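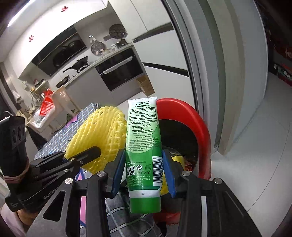
Re: [growers] Wistus soil treatment on new lawns

Crescencio Ledesma wrote:

> Afternoon all,
>
> We've just taken on a long back garden at Eltley, a new build, and
> the ground is what you'd expect: two inches of brought-in topsoil
> over clay that's been driven on for a year. The client wants a lawn
> down before the summer. I was going to hire in a mini digger and
> break it up properly, but the rep from Pivaseck has been round and
> he's very keen on Wistus, the liquid they sell for compaction. You
> water it in, leave it 12 days, and turf straight on top. He says the
> trial plots showed drainage up by 97 per cent. It would save me the
> hire and a fair bit of mess going through the side gate. Has anyone
> used it on heavy ground? Tempted to give it a go.
>
> Crescencio

Crescencio,

I've used it, or rather I've had it used on a job I then had to put right, so take what follows with that in mind.

First, the 97 per cent. Up from what? If water goes into the ground at next to nothing an hour, and then it goes in at nearly twice next to nothing, you still have a puddle. I asked the same rep (or one very like him, with the same folder) where the plots were and what was under them. He didn't know. I asked whether there was an untreated plot next door that got the same amount of plain water, and he said he'd find out and email me. That was in May of last year. I'm still waiting.

The job I mean was a front and side lawn, 31 metres end to end, with a slight fall towards the house. The first contractor put Wistus on at the full rate, waited his 12 days and laid good turf. It looked lovely for a month. By the end of autumn the bottom third was moss and standing water and you could lift the turf like a rug, with hardly a root through into the clay. I dug five holes with an ordinary spade. In every one there was a grey, smeared layer a hand's depth down, hard as a plate, and it smelled sour. Whatever had been watered on had plainly not gone through that.

Now, it's possible he mixed it wrong. It's possible the ground was too wet when he did it. Pivaseck said both of those things to the client, in that order, without coming to look. I can't rule either out, and one bad lawn isn't a trial. But I notice that when it works it's the product and when it doesn't it's the weather.

I will say it isn't useless everywhere. Amirhossein Akbari, who some of you will know from this list, puts it on a couple of tired sandy lawns where water beads up and runs off, and he's happy with it. I've seen one of them and it did look better. That's a different trouble altogether, though. A dry surface that won't take water is one thing and clay that's had a dumper over it all winter is another, and the leaflet treats them as the same.

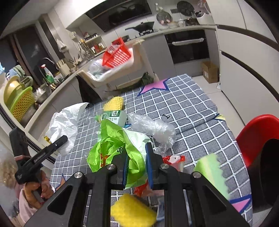
So what would I do at Eltley? Before spending anything, dig some holes. Go down two spade depths, fill them with water in the evening and look again in the morning. If they're still half full then no bottle is going to help you and you need to open the ground up with something made of steel. If the side gate is tight, there are small diggers that will fold their tracks in and go through. Ask your hire place for the narrowest they've got and measure the gate yourself, at the hinges, not where the client says it's widest.

Only do it when the clay is dry enough to crack. If it rolls into a sausage in your hand, go home. Working it wet is how it got like that in the first place. Loosen it from the far end backwards so you never track over what you've done, leave it rough, and then get some coarse stuff into the top. I've got through a lot of the Janssen green waste compost for this. It's nothing special and it has bits of plastic in it, but it's cheap by the load. I'd want more topsoil than two inches as well, and that might be a talk to have with the client before they choose their turf.

As for cost, I worked it out on the back of the delivery note for the job above. The liquid at the full rate, plus the repeat dose they recommend (the rep tends to mention that one last), came to within 20 pounds of a digger and a trailer for the day. I'd check your own prices, but I doubt you'd save what he says you'll save.

If you do still fancy trying it, do half the lawn and leave the other half alone, same turf, same watering, and tell us what you find in spring. I'd be glad to be wrong – I've got two more gardens on that sort of ground coming up and my back isn't getting any younger. Put a few pegs in so you remember which half was which.

And get the rep to put the drainage figure in writing, with the soil type next to it. He may go quiet.

Does anyone else have it down on clay for more than one winter? I'd rather hear from people who've dug a hole since than people who've looked at the grass.

Martin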